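Looking after the Skimis cell: your questions answered

The Skimis cell takes processors out of retired servers and puts them into boards that still have years left in them. It's a lovely thing to work with once you know its habits, and it does have habits! These are the questions that come up most from people on their first few shifts. Oi-ling Hsu keeps this page up to date, so send her anything that's missing.

What should I do before switching on?
Wipe the finger pads with a dry lint-free cloth, check the bench is clear out to the yellow line, and run the warm-up routine (Menu 4). It takes the arm through its full reach at low speed. Listen while it does this - a healthy arm hums, and a loose bracket ticks.

Which screws on the gripper do I need to check?
All the silver hex screws on the black plates and links, starting with the ones nearest the fingers. Use the short-handled key from the drawer and turn until it just bites. Please don't lean on it. Ilham Helmy has had to drill out a rounded head, and he would rather not do another.

How do I set the grip force?
Start at 30 on the force page and work upwards in steps of 5. You want the lowest setting that holds the chip through a slow lift and a slow turn. Practise with one of the dead processors from the Fankhauser tray first. The jaws should close on the edges of the chip, with the contacts underneath left alone. 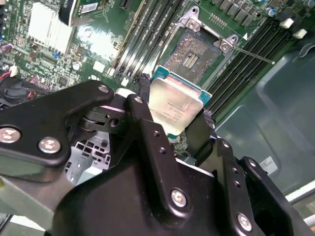 Processor held in the jaws in front of the open socket.

The chip always hangs slightly tilted. Is my calibration off?
Not necessarily. A small tilt over the socket is fine, and the approach routine levels it before the final drop. If the chip comes down on one corner, stop, back off with the jog keys and redo the tool centre point. Aiman Latuheru's notes for this are taped inside the cabinet door and they are brilliant, so do read them.

How clean does the socket have to be?
Cleaner than you'd think. Old servers bring a lot of dust with them, and it gets in among the contacts. Use the hand blower from the side, with short puffs. No brushes and no cloths anywhere near the pins, ever. If you see a bent one, take the board out of the job list and pass it to Sibusiso Ntuli.

Why are the fingertips ridged, and when do I change them?
The little teeth let the fingers get hold of thin edges without squeezing hard. Change the pads after every 100 boards, or sooner if the teeth look rounded when you shine a torch across them. Always change the whole set together and re-zero the fingers afterwards. 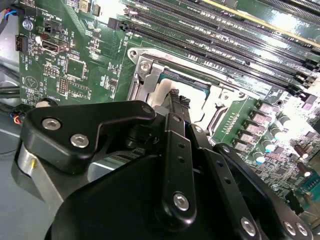 Ridged fingertip pads over the processor, with the memory slots behind.

Can I leave the memory in?
Take it out first, please. The gripper is wide compared with the gap between the two banks, and full slots leave it very little room. Leave the latches as they are once the sticks are out, and tuck any cables well back from the socket.

How do I teach the cell a new board?
This is the fun part! Clamp the chassis, open the load plate and swing the lever right up, then jog the arm until the wrist camera has the whole socket in view. Save that as the "look" position. Next, teach a hover point just above the socket and save that too. The Fludier software works out the path between them, but run it at crawl speed the first time with your hand on the stop button. 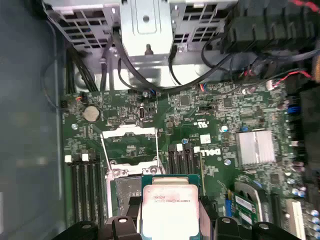
Hover point on a Dell board: Xeon in the fingers, load plate up, memory slots empty on both sides.

It stopped halfway and says "grip lost". What now?
Don't press resume. Put your free hand under the chip if there's room, open the jaws from the pendant and lift the processor away by its edges. Nine times in ten the pads need a wipe. If the message comes back after that, look for a finger link with some play in it.

Who do I call if it's properly broken?
Ademir Pacheco first, on the workshop extension. Spare pads and links come from Zutlow and are kept on the shelf above the compressor. Write down what you take in the blue book, including the board the cell was on when it stopped.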